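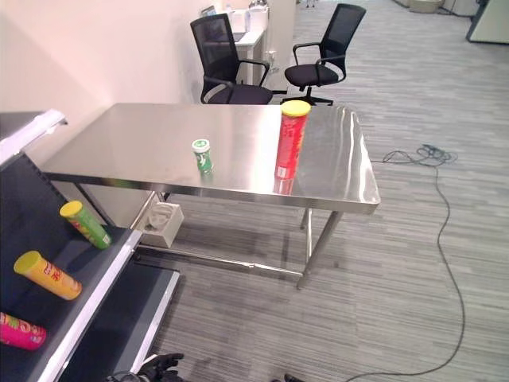

The hour of the cicadas

Five in the morning and the noise hasn't started. Lilibeth Quiambao is already up the slope at Lumbao with a head torch and a notebook held shut by a rubber band. She wants the shells. Empty nymph skins, brown, split down the back, still hooked to the bark where the insect climbed out of itself overnight. Later in the day the wind has them, or the ants, or children, who stick them on their shirts like brooches.

"You come at eight, you've missed it," she says. Then goes quiet, writes something, moves on to the next tree.

Cicadas spend most of their lives underground. Everybody sort of knows this. What's harder to get hold of is how long, for the tropical ones. The American periodical species are famous for their 13 and 17 years, and all the neat maths that goes with them. Most cicadas elsewhere do nothing so tidy. A few come up every year, generations overlapping, and nobody has dug up enough nymphs to say for certain how old any one of them was. Quiambao has been at it for nine seasons now. Her answer, when pushed, is a shrug and "more than two years, I'd think, for the big one".

The nymphs feed on root sap. Thin stuff, mostly water, hardly any goodness in it, so growing takes an age. They dig with the front legs, which are thick and toothed and look borrowed from some other animal. When the time is right they tunnel up and wait just under the surface. Sometimes there is a little chimney of mud over the hole. After rain, more chimneys. Then one evening out they come.

I watched one do it. It took most of an hour and I got cramp. The back splits, a pale green thing leans out backwards, hangs there as if it's fainted, then folds itself up and grabs hold of its own old face. Wings like wet tissue. By the time they've flattened the body has started to darken. A gecko was watching too, from about a foot away – it took the next one along.

The sound comes once the sun is properly on the canopy. Only the males. They have a pair of ribbed plates, the tymbals, one each side at the base of the abdomen, and a big muscle pulls each plate in until it buckles. Click. Let go, click again. Do that a few hundred times a second and you have the racket that stopped our conversation dead at ten past nine. The abdomen is largely hollow in the males, which makes it louder. Females answer in some species with a flick of the wings, easy to miss.

Žydrūnas Vanags has recorded it all. He came out from Osten to study frogs, and gave up on frogs because he couldn't hear them. Tall man, terrible hat. His recordings run to 288 hours, on drives he keeps in a biscuit tin, and he can pick apart four species singing at once, where I hear one long sheet of metal being sawn. "Low one is first. Then the rattle, that's a different one, he starts when the low one gets tired." They share out the day between them, more or less. The dusk singer has a slot of its own of barely 20 minutes and it's so punctual that people in the village cook by it.

Down in Masel, the next valley over, it is quieter than it was. Dexter Sarmiento grew up there and says so flatly. The big shade trees went for road widening and the ground on both sides was rolled hard. A nymph can't get up through that. Nor could the ones already down there, and this is the bit that bothers him. Fell a tree and you lose the insects that were going to come up next year, and the year after, all of them sitting on roots that have stopped working. The silence turns up late.

The shell count is meant to catch that. It's simple enough, a set number of trees, every skin picked off and dropped in a bag, same weeks each season. The tally on 2022-07-03 was 2143 skins, the best single morning they've had at Lumbao, and there were not enough bags. Noel Layug used his socks. The Masel trees were done the same morning and gave less than a tenth of it. One good day proves nothing, Quiambao says, rain had come early, and emergence bunches up after rain. She'd like another ten years of it.

Skins can be told apart, if you're patient. Size first, then the teeth on the front leg, then the length of the antenna segments, for which you need a lens and decent light. Sex is easy, turn it over and look at the tip. Noel Quiambao, her nephew, does the sorting in the afternoons and is quicker than she is, which she says she doesn't mind.

By November there will be nothing up here to hear. The eggs will have hatched out of the slits the females cut in the twigs, and the young, smaller than a grain of rice, will have dropped to the soil and dug in. No one sees that part much. Vanags has tried, lying under a branch with a white sheet spread out, and says he saw five fall in a whole evenning, and one of those may of been a mite.

We walk back down towards the Girlow road at noon. It's too loud to talk so we don't. Quiambao stops once, picks a skin off a fence post, looks at its front legs and puts it in her shirt pocket.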